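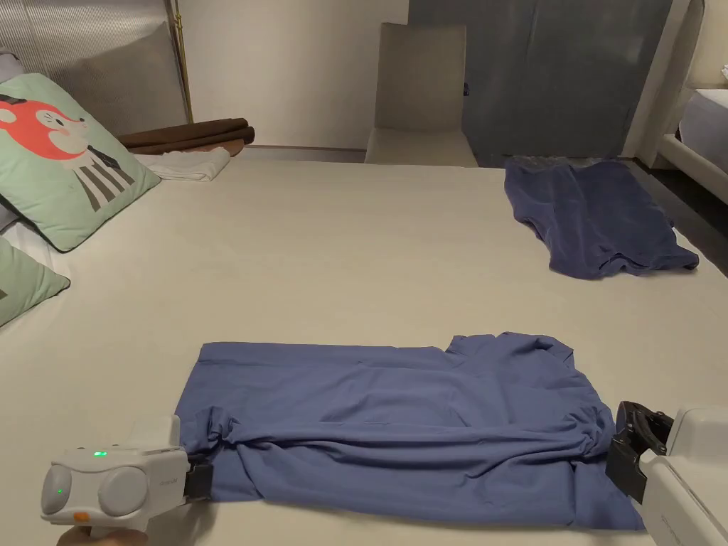 *Folding on the big bed: a blue tee underway, a navy one still to do.*

## Rurton Clothing Share – March update

Hi all! Quick one from the sorting end of things, as the grant from Baken asks for a note each month (and I was late with the last one, sorry).

We've now got 104 bundles ready to go out, against the 300 we promised for the year. Each bundle is 5 tops, folded and tied. T-shirts are still the slow part! Soft jersey bunches up at the neck the moment you pull on it, and the bottom half likes to roll itself into a sausage – so we've gone back to laying everything flat on the bed first. A plain, pale sheet makes a great work surface, by the way, you can see every crease.

Spending is fine. The storage tubs from Gittins came in under budget, and I'd like to put what's left toward labels, if you're okay with that.

Still open: the Priso drop-off point wants 4 more bundles in adult sizes, and we're short on larges. I'll put the word out again before the next pickup.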